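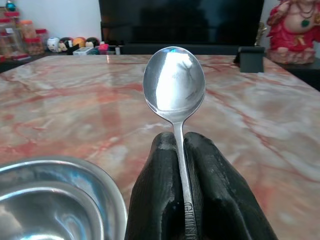

**Cell technician for gripper upkeep and setup, part-time (15 hours per week)**

Cenov is looking for a person who will take care of one robot arm and its gripper. The arm is used for handling tableware: spoons, forks, ladles, small bowls. It works in a furnished apartment in Peixoto, on a normal household table, and the technician works there also. The position is open from now, and the contract goes until the end of May with possibility to extend.

**What the work is**

The arm picks and holds cutlery many times in one day, and the fingers suffer from it. At the start of each shift you check both finger blocks for scuffs and dust, clean them, and test the grip on a teaspoon handle. A thin handle is the hardest case for us. If the spoon turns between the fingers or leans to one side, the closing position must be set again before any other work starts.

You will also:

- clean the lens of the wrist camera and check that its bracket is tight
- repeat the camera calibration after every change of fingers
- look over the cable along the arm, mainly at the wrist joint, where we had two breaks this year
- replace the finger blocks when the surface is worn (we keep 6 pairs in stock, please tell us when there are fewer)
- write each repair in the service log, with the part number and the time spent

Software is not your task. For this there is a colleague from Dirkico, who can be reached by phone during the shift. You should only be able to restart the controller and read the error list to him.

**Who we search for**

You have already worked with small mechanical or electrical equipment. It can be robots, but also printers, sewing machines, bicycles or coffee machines – we had good experience with people from all of these. You can use a torque wrench and a multimeter. You are patient with shiny metal objects, which give reflections in the camera and sometimes make the calibration slow.

English at working level is enough. A diploma is not required.

**What we offer**

- shifts in the morning or in the afternoon, agreed one week before
- 7 paid days of training together with the present technician
- tools and work clothes
- monthly ticket for public transport

The apartment is on the third floor and there is no elevator. Spare parts come in boxes of up to 15 kg, so please consider this.

**How to apply**

Send a short letter and your CV to Darcy Dhillon at the Cenov office, Altavar Street 47, or bring them in person. Please describe in a few sentences one thing you repaired and how you found the fault. Applications are accepted until November 23, 2024. We answer to everyone, also when the answer is no.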